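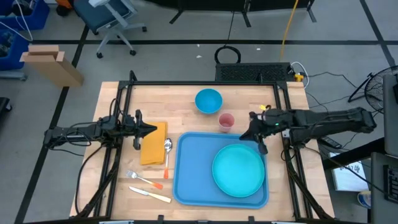 # Setting a Place: What Goes on the Tray?

**Project report by Despina Bălan, Everyday Design, spring term**

I have set the table at home since I was tall enough to reach it, and I never once wondered why the fork goes where it goes. My project for this class was to work out a table setting for one person that starts and ends on a tray. I wanted a setting a kid or a grandparent could carry to the table, eat from, and carry back again. I had so much fun with this one!

## The pieces

I kept the set small and colorful:

- a blue tray with rounded corners and a raised rim
- a round turquoise plate
- a round blue bowl
- a translucent pink cup
- a yellow-orange cloth napkin
- a fork and a spoon with orange on the ends of the handles, and a knife with a pale, creamy yellow handle

The knife doesn't match the other two, and I went back and forth on that. I ended up loving it. When I asked my little cousins to "pass the yellow one," they knew right away which one I meant, and it looks great next to the napkin.

## Starting with the plate

My first plan put the plate in the middle of the tray, because that's how every place mat I've ever seen is laid out. It looked lovely and it was a pain. The cup had to squeeze into a corner, and the silverware ended up half under the plate rim.

So I moved the plate over to the right half of the tray and left the other half open. What a difference! Now there was a real decision to make about the left side, and most of my project turned into that decision. With the plate down and everything else still waiting on the table around the tray, I could try one piece at a time and put it back if I didn't like it.

## Layouts I tried

**Layout A.** Napkin folded long on the left side of the tray with the fork, knife and spoon on top. Cup and bowl stay on the table. Very easy to carry, but you need a second trip for the drink.

**Layout B.** Bowl on the left, napkin under the plate, silverware in the bowl. My grandmother said it looked like a cafeteria. It's also no good if you want soup.

**Layout C.** Bowl at the front left, cup behind it, napkin and silverware laid across the plate for the walk. Once you sit down, you move the silverware off and you're ready to eat — one trip, everything on board.

I tested all three at our Sunday lunch, which meant a lot of walking between the kitchen and the porch with a cup of water. C was the favorite. My aunt still prefers A and says she likes her drink already on the table when she sits down, and I think that's fair.

## What I'd work on next

The napkin fold needs help. A plain long fold is quick, but the silverware slides off it as soon as you tilt the tray. I'd like to try a pocket fold, and maybe a thicker cloth. I'd also like to run the whole thing again with a left-handed person, who might want the plate on the other side.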